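Merkix Games, Orness Studio
Playtest Lab Inspection Checklist
Inspection date: 2026-06-13
Area covered: Playtest Room A, observation room, equipment storage, corridor to east exit
Stage: Pre-opening check, multiplayer playtests for Drusov
Result: Open with conditions (items 2.3, 4.2 and 5.4)

Ratings used on this form
S = satisfactory
C = satisfactory with comment
R = repair or correction required before use
N = not applicable at this inspection

Section 1. Room layout and exits

1.1 Both exits open fully from the inside. S

1.2 Aisles between player stations clear to a width of 34 inches. C
Comment: The aisle nearest the observation window meets the requirement only when chairs are pushed in. Session staff are to check it at each break.

1.3 Posted occupancy not exceeded by session plan. S
Comment: The Drusov plan calls for 18 players and two moderators. The posted limit is 30 persons.

1.4 Exit signs lit and visible from every station. S

1.5 Evacuation map posted at the door. C
Comment: The map shows the old storage partition. A corrected copy has been requested from Gagnon Property Services.

Section 2. Player stations

2.1 Desks level and stable under load. S

2.2 Monitor arms tightened and holding position. S

2.3 Chairs free of damage. R
Comment: Station 2 has a cracked armrest with a sharp edge. The chair has been tagged and moved to storage. The station may not be used until a replacement is in place.

2.4 Headset cables routed behind the desk. S

2.5 Headset pads and controllers cleaned between players. C
Comment: Wipes are stocked at the moderator desk only. A second supply should be placed at the far end of the room.

Section 3. Play content and player welfare

3.1 Flashing light notice displayed at sign-in. S

3.2 Notice repeated on the title screen of the test build. C
Comment: The notice is present but closes with any button press. The Drusov team has been asked to hold it on screen until the player confirms it.

3.3 Headset volume limit set on all stations. S

3.4 Rest break written into the session script. S

3.5 Moderators know how to stop a session at a player's request. S

3.6 Drinking water available outside the play area. S

3.7 Motion comfort questions included on the consent form. N
Comment: No virtual reality content is planned in this round. The item is to be rated again before the August sessions.

Section 4. Power and electrical

4.1 Power strips mounted off the floor. S

4.2 No power strip connected to another power strip. R
Comment: One such connection was found behind the moderator desk, feeding the capture computer and a desk lamp. The lamp is to be removed and the capture computer connected to the wall outlet.

4.3 Plugs fully seated and free of cracks or discoloration. S

4.4 Outlet covers secure. S

4.5 Console and computer vents unobstructed. C
Comment: Consoles at the window row sit close to the back panel. They should be moved forward before players arrive.

4.6 Electrical panel accessible and labeled. S

Section 5. Fire safety and first aid

5.1 Extinguisher in place, sealed and within its service period. S

5.2 Smoke detectors unobstructed. S

5.3 First aid kit complete. S

5.4 First aid contact sheet current. R
Comment: The sheet lists an extension that is no longer in service. It must be replaced at the sign-in desk and in the observation room.

5.5 Corridor to east exit clear of stored items. C
Comment: Promotional stands were leaning against the corridor wall. They were removed during the inspection.

Conditions for opening

Items rated R must be corrected and initialed by the lab supervisor before the first session. Items rated C do not prevent use of the room but will be reviewed at the next inspection. A signed copy of this form is kept at the sign-in desk.

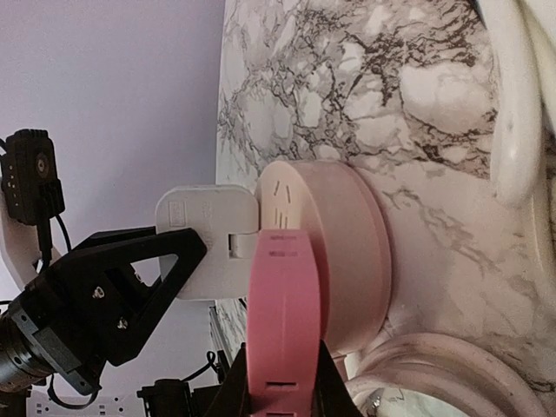 White plug at a pale pink round socket fixture.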